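March, evening

Second day on the display panel for the Hopkin reading room. Received the acrylic from Trernico this morning, one sheet, protective film on both faces. Peeled one corner to check for crazing at the cut edge and found none. The drill holes are clean. Left the remaining film in place until after lunch.

Spent an hour on the mounting card. The Endov stock is 150 gsm, lighter than I ordered, and it curls along the grain if left out of the packet. Pressed it under the big atlas for 28 minutes, turned it, pressed it again. Residual curl after the second press was small enough to ignore under a cover sheet. Invoice came to 3,111 with the brackets and the spare sheet included. Will query the brackets. They were on the first quote at no charge.
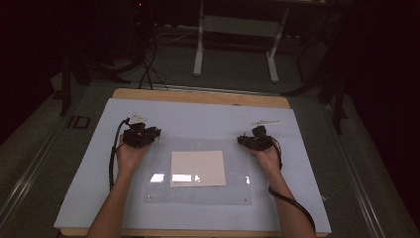 Glare remains the main problem with this panel. I had assumed the matte side of the card would take care of it, and at a low viewing angle it does. With the card lying on top of the clear sheet, the overhead lights still come back as a row of bright spots near its lower edge, and they carry over onto the acrylic beside it. Under a second sheet the effect will be worse, as there will be another polished face above the text. Options are to tilt the finished panel forward a few degrees, to move it to the north wall, or to pay for the non-reflective grade from Prirerer. I prefer the tilt. It costs two spacers and can be undone.

Color is less of a concern. I called the card beige on the order form, and against the pale blue-white board it goes slightly pink. The reading room walls are cream, so it should settle. If not, the gray stock is still in the drawer.

Corner fasteners to be tightened diagonally, finger pressure only, then a quarter turn. Last year I overtightened one on the map case and had a crack by the next morning.

Tomorrow: cut the spacers, wipe both faces with the antistatic cloth, print the caption at 100 percent and check it against the ruler before trimming. The printer was scaling to fit again and I have not found the setting. Also need blades.

Bed at eleven. Knee still stiff.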